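Pevano Paper Trimmer and Scoring Board: Review

I make most of our birthday cards at home, plus a fair number of gift boxes when Christmas comes round, and my old guillotine had stopped cutting square. I bought the Pevano in May and have used it most weeks.

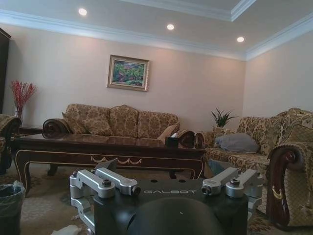

It comes in a flat box with the board, a sliding cutter, a scoring blade and 2 spare cutting blades. The instructions are a single folded sheet. They cover fitting the blades well enough but say very little about scoring, so expect to waste a few bits of card working out how hard to press.

The board weighs 1050 grams. That is heavier than my last one and I prefer it, as it stays put when you pull the cutter down. There are rubber feet at each corner. One of mine came off in the first week and I stuck it back on with ordinary glue.

Cutting

Plain printer paper cuts cleanly in one pass. I also tried the Storkance 229 gsm card I use for card bases, and that was fine too, although two passes gave a neater edge. Glitter card is a different matter. It took four passes and blunted the blade quite badly, so I now cut that with scissors.

Thin tissue tears unless you lay a sheet of scrap paper over it first.

Scoring

I bought it mainly for this. The groove is straight and the fold comes out crisp, with no cracking on white card. Dark card with a white core does crack a little along the fold. My bone folder helps but doesn't cure it.

The ruler is marked in centimetres on one side and inches on the other. The printing is small and pale grey, and in the evening I have to put the lamp on to read it. The swing-out arm for longer sheets feels flimsy, but it has held up so far and it locks at a proper right angle.

Blades

I got 6 sets of cards out of the first blade before the edges started to look furry. Changing it is easy and takes less than a minute. Replacement blades are only sold in packs by Pevano. I tried a Rastano blade from the craft shop on Park Street and it didn't fit the carriage.

Would I buy it again? Yes, for cards and small boxes. If you mostly cut thick board, look for something with a lever arm. Four stars, with one off for the ruler markings and the loose foot.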